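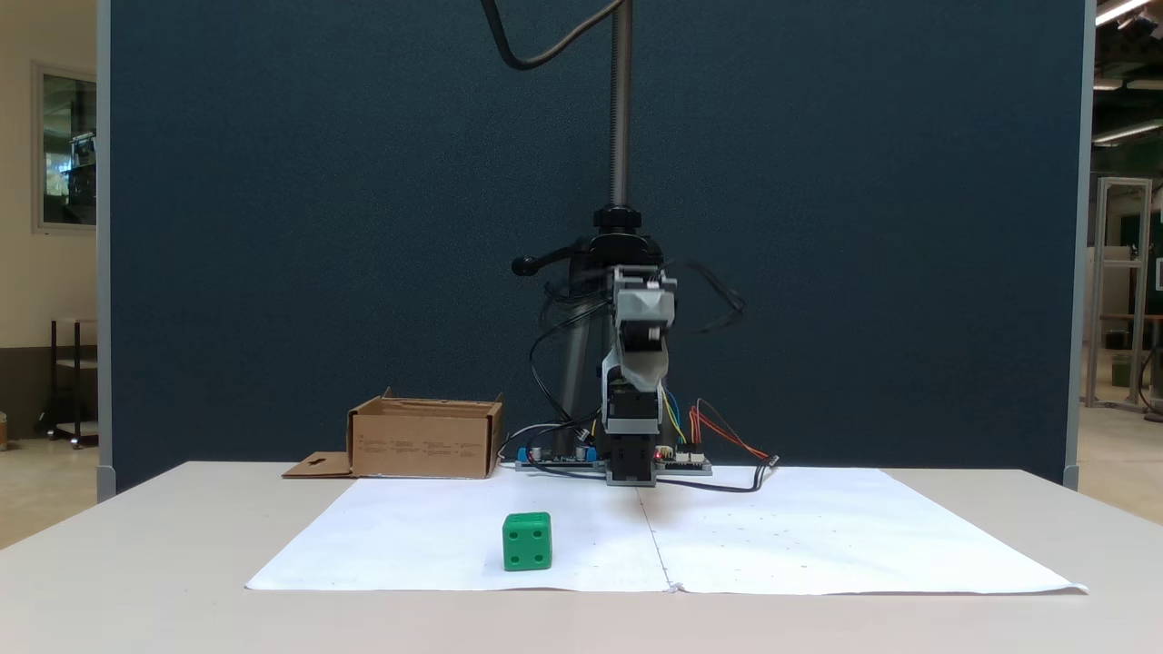 Tabletop robot arm good practice

Good practice for tabletop robot arms is the body of rules, habits and shared conventions that people follow when they set up, run and record work with small arms on a desk or bench. These arms are usually built from hobby servos, carry a simple gripper and weigh little enough to lift with one hand. They fall into a pleasant gap: far too small for a factory safety cell, yet quick enough to pinch a finger or snap a cable. The practices that have grown up to fill that gap are one of the liveliest parts of the field, and much of the writing on them comes from people who run the arms every day.

Background

Early users of small arms borrowed what they could from industrial robot standards, which deal with guarding, stopping and risk assessment for much larger machines. The ideas carried over well, but the paperwork did not. Ermelinda Nogueira's handbook for the Senberg teaching labs was an early attempt to rewrite them for a desk, and it did so in 19 short rules that fit on a single sheet. The Karnonance guidelines, edited by Gilang Sembiring and Hanne Eyvindsson, later added a section on repeatable trials. The current edition is dated Feb 14, 2025.

Base and mounting

The base should not shift when the arm reaches to its farthest point and stops suddenly. Clamps, screws and weighted plates are all accepted. The Senberg rules ask the operator to push the base sideways by hand before the first run of the day, a wonderfully simple test that catches a surprising number of faults. If the base has moved, the positions saved earlier are treated as out of date until they have been checked again.

Wiring

Servo leads need enough slack for the full range of each joint and no more. Bundles are led down one side and held near the base so that a moving segment can't catch them. Power is switched off before any lead is plugged in or pulled out. Where a board has a status light, it should stay in the operator's view, and the guidelines warn against reading a light as proof that the arm is safe to touch. Only a disconnected supply counts.

Work surface

A plain, matte, light surface is preferred for pick-and-place work. Paper is cheap, easy to replace and can be written on, so start points and reach limits can be marked right where they are needed. Sheets should lie flat, and joins between them should be kept level so that a small block does not rock. Old marks are a classic source of mix-ups, and the Karnonance text suggests a fresh sheet for each new set of trials.

Test objects

Small plastic cubes remain the favorite, and deservedly so! They are light, they have flat faces for the jaws, and a dropped one does no harm. Štefanec, a maker of classroom kits, publishes a set of 13 object cards that give size, weight and starting angle, and many groups now copy the layout for their own objects.

Cameras and supports

A tripod or stand belongs outside the reach of the arm, with its cables tied back. Its position is noted at the start and again at the end, and any bump in between is logged. Users of the Osteck logging format mark such runs with a flag and keep them in the record.

Running and recording

One person is named as operator and keeps a hand near the power switch. New motions are tried at low speed with the gripper empty. Oluf Skov has argued for keeping every failed grasp in the log, and his own file of 300 failures is still widely used in teaching. Aksel Hjaltadóttir's later proposal, that each log should open with a short note on the room lighting, was taken up in the Karnonance guidelines the following October.

See also

Pick and place
Emergency stop
Servo calibration
Risk assessment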